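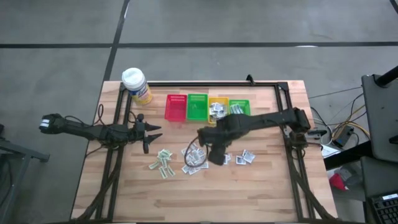
Her old supervisor on the packing line had it that you can't teach anyone to sort, you can only stand next to them until they stop asking. She repeated it to me twice in the first ten minutes, laughing both times, and by the end of the afternoon I understood why it had stayed with her.

She leads the data collection at Plakineo, a small company that rents half a floor of an old print works in Brovside, and she would like it known that she did not study robotics. She packed orders for nine years, then trained other people to pack orders, and then answered a notice for somebody "patient, with good hands." The machine she looks after now has two arms and has to be shown everything.

"People come in expecting me to be typing," she said. "And I do type, I type plenty, but mostly I'm moving little packets into little baskets, over and over, through a pair of robot arms. My mother asked me what I do all day and I told her the truth and she said, 'And they pay you for that?'"

They do, and she takes it very seriously. Each time the job is done from start to finish, with a person guiding the arms, the whole thing is saved: what the cameras saw, where every joint was, when the fingers opened and closed. They call one of these an episode. The sorting job, which goes by the name of Godley inside the company (it was the name of the street where they had their first workshop), stood at 3,337 episodes when I visited, and she knew the number without looking it up.

I asked whether that was a lot.

"It depends who you ask! When we started, the plan said 300, and I thought, fine, I'll be home by February. Then we trained on the 300 and it went for the same spot on the table every single time, whether there was a packet there or not. It had learned where I like to put things. So the plan said 3,000, and I had to learn to be messier."

Being messy on purpose is harder than it sounds, and she was happy to talk about it for as long as I would listen. A tidy person scatters things tidily. Left to herself she will make a heap in the middle and then a smaller one off to the right, and she'll do it the same way before lunch and after it. So now there is a sheet of 13 starting layouts, and before each run the operator draws one from an old biscuit tin. Some have the packets lying on top of each other and tipped at odd angles. Some have them spread well apart, which the newer operators love, and some have paper slips on the table as well, which they don't.

"Paper is miserable," she said. "You come down on it with those pointed fingers and it slides, or you get three at once, or you get none and you carry nothing very carefully all the way over to the basket. I've done that. I've let go of nothing and felt quite proud of myself."

What happens to the bad runs? This was the part I had been most curious about, and she took a good while over it, pouring us both more coffee first. In the beginning they threw out anything with a fumble in it. The result was a system that sorted nicely until something slipped, and then sat there with no idea what to do, never having seen anyone recover. These days a fumble stays in so long as the operator puts it right in the same episode. A run that is simply abandoned gets marked and left out of training, and a run where somebody reaches in with a real hand to help is deleted that evening.

"That's the one rule I'm strict about. You want to help it so badly. You're an inch off and your own hand is right there in your lap! But if you reach in, you've taught it that packets sometimes fly away by themselves."

The files are named by a system she inherited and dislikes. Everything sits in a folder called Org, which might once have been short for "original" or "organized," and she has met people with strong feelings on both sides. She has renamed it once, broke the training script for most of a morning, and named it back.

We talked about tiredness, too, which she thinks gets too little attention in this line of work. Operators change over every forty minutes. After that, she says, the movements get shorter and flatter, people stop lifting properly over the rims of the baskets, and all of it ends up in the data. She can pick out her own late episodes on playback without checking the time stamp.

Does she ever see herself in the way it moves? She put her cup down at that.

"There's a little pause before it closes the fingers. That's me. I breathe out there, I always have, I did it on the packing line. The first time I saw the arm do it with no one at the controls, I had to go and stand in the corridor for a minute."

She was due back at the table by four, with eleven layouts still to draw, and she let me pick the first one out of the tin. I got the one with the paper.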